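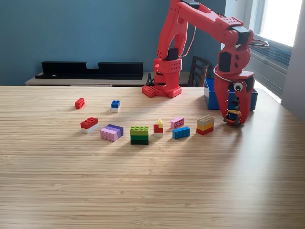

Part-time help wanted: backup and recovery desk, Hillo

Evening and weekend shifts, 39 weeks to start, may go longer. Remote mostly. Posted Tue 16 December, open until we fill it.

We need someone who can talk a worried person through getting their files back. That's the short version.

Hillo makes backup software for home computers and small offices. It runs in the background, copies your files to an outside drive or to our storage, and keeps older copies so you can go back if something gets deleted or scrambled. Most customers never call. The ones who do have usually lost something, or think they have. Spilled drink on the laptop, drive that clicks, kid emptied the trash folder. Or the backup stopped in September and they only noticed now.

The desk is small. You'd report to Thandeka Van Wyk, who runs support and set up the whole phone system. Ronaldo Lacson does the schedule and the pay questions, so write to him about those and not to Thandeka please.

What you'd be doing

Answering tickets and calls. Chat too, on weekends.
Walking people through a restore, start to finish, screen sharing if they agree to it.
Reading log files and working out why a backup failed. Full drive, sleeping computer, wrong password, expired card. It's nearly always one of those.
Writing up anything odd so the developers can look at it. Short notes are fine. Dates, version number, what the customer clicked.
Fixing our help pages when they're wrong. Quite a few still show the old menu.
Testing new versions on your own machine before they go out (we send you a spare laptop for this, dont use the one with your photos on it).

You will not be selling anything. If a customer asks about upgrading you send them the price page and go back to the ticket. 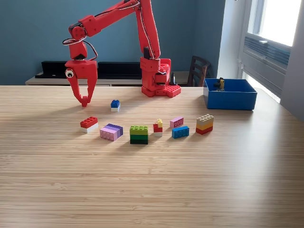
Requirements

Comfortable with Windows and Mac both. Linux is nice, we get maybe one a week.
Know the difference between sync and backup and be able to explain it to someone's uncle.
Clear written English. Spanish a big plus.
Can stay patient on the phone for 60 minutes with someone who is upset.
Quiet place to work and a decent connection.
Able to work at least two evenings and one weekend day. Fixed days, we don't shuffle them on you.

No degree needed. Help desk time is good but so is library work, phone repair, school computer lab, anything where people brought you broken stuff. If you've used Stutell (our ticket system) tell us. If not you'll pick it up.

Not required: coding. If you can write a small script, fine, there's a cleanup job waiting for you.

Privacy

Customer files stay private. You'll see file names sometimes, during a restore, and that's as far as it goes. You don't open them, you don't download them, you don't talk about them. There's a background check and an agreement to sign before you get a login. Please read it before the first day, people tend to skip it.

Training

Two weeks, paid at the full rate. First week is in the Gallmont office if you can get there, otherwise by video. You'll sit in on calls, then do practice restores on a test account with 1000 junk files in it, then take real tickets with Thandeka listening. Second week you're on your regular shifts with someone else always on.

After that there is always a second person on chat. Nobody works the desk alone, weekends included.

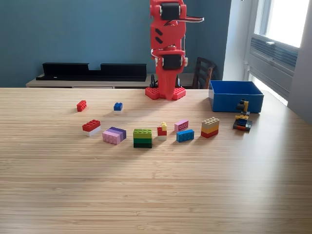 How to apply

Email Ronaldo Lacson through the jobs form on this site. Put "recovery desk" in the subject or it goes in the wrong pile. Include:

Resume, one page. Two if you must.
Which evenings and which weekend day.
A short answer to this: a customer writes "my backup says complete but my folder is empty." What are your first 5 questions to them?

No cover letter. We'd rather have a good answer to the last one. Plain text, don't paste it from somewhere, we can tell.

If it looks like a fit you'll get a call with Thandeka, then a paid practice shift. We try to answer everbody, even if it's a no.

Applied last time for the Pangilinan migration project? You can apply again, just say so and skip the resume. We still have it.

Pay rate and shift table are on the next page. Questions about equipment or time zones, use the same form.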